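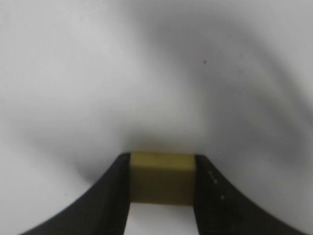

Flumura Playroom - Block and Small Parts Check
July round, done by Hashini Siddiqui

Hello all, and thank you for bearing with me while I had the block shelves out of action for most of a morning. Comments are under each line as usual. Do add your own in pencil if you spot something I've missed.

1. Corners and edges, felt by hand
Result: Pass, with comments
I ran a thumb round every edge in the Plesow box and most are lovely and smooth still. Two of the long ones had a rough end, so I've rubbed them down and put them back. Please keep feeling for this when you tidy up - little hands find a splinter long before we do.

2. Surface wear and marks
Result: Pass
The mustardy olive blocks do show the marks more than the darker colours, and you'll find a bit of mottling and the odd smudge on top of a small one. I'm quite happy with that. Marks like these are fine to leave, but anything flaking, or that comes off on a damp cloth, goes straight in the red tub for me to look at.

3. Size of smallest pieces
Result: Action needed
Every small block was tried in the choke tester. All of the square-ish ones stayed out of it, I'm glad to say, but 5 of the thin wedges from the old Plilletti set dropped right in. I have taken those wedges away altogether. If you come across another at the bottom of a basket, please don't pop it back on the shelf, even for the older group.

4. Count against the list
Result: Pass
142 on the list and 142 in the boxes once the wedges were crossed off, which cheered me up no end after last time!

5. Cleaning
Result: Pass, with comments
Wipe with a cloth wrung out well in warm soapy water, then leave them spread on a towel for at least 15 minutes before boxing up. They mustn't be soaked. I know it's tempting at the end of a long day to tip the lot in the sink, and I have done it myself, but they swell and then the towers won't stand straight.

6. Storage boxes and lids
Result: Action needed
The hinge on the Furtado box has gone at one side and the lid comes down with quite a snap. I've taken the lid off for now and it's on top of the tall cupboard. A new one is on order, and until it arrives the box stays on the bottom shelf with nothing stacked on it.

7. Floor area and shelf fixings
Result: Pass
Both shelf brackets are tight. The corner of the mat was lifting again, so I've taped it down - give it a press with your foot when you go by.

Left to do: fit the new lid, re-test the Furtado box, print a fresh list without the wedges.

Signed: H. Siddiqui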